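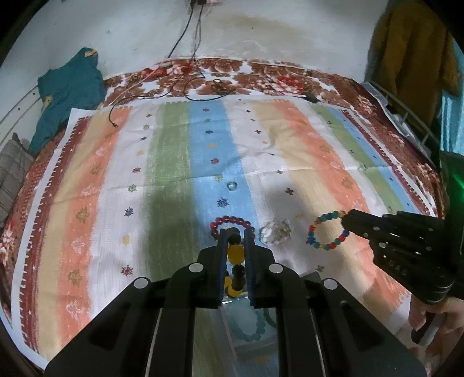
Restringing a beaded bracelet

Cut the old cord over a shallow tray and let the beads fall in. Lay them out in the order you want before you pick up the new cord. If the holes are dusty, run a dry needle through each one.

Cut 10 inches of stretch cord. I use the Eltico cord, which holds a knot well. Pull it firmly a few times so it does its stretching now — otherwise the bracelet will go slack in a week or two.

Tape one end and string from the other.

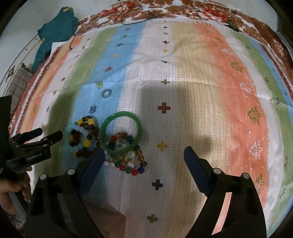
Once the last bead is on, peel off the tape and tie a surgeon's knot. Pull it tight, add a small drop of glue and leave it for 5 minutes. Trim the ends and tuck the knot into the bead with the widest hole.

Leave it overnight before wearing.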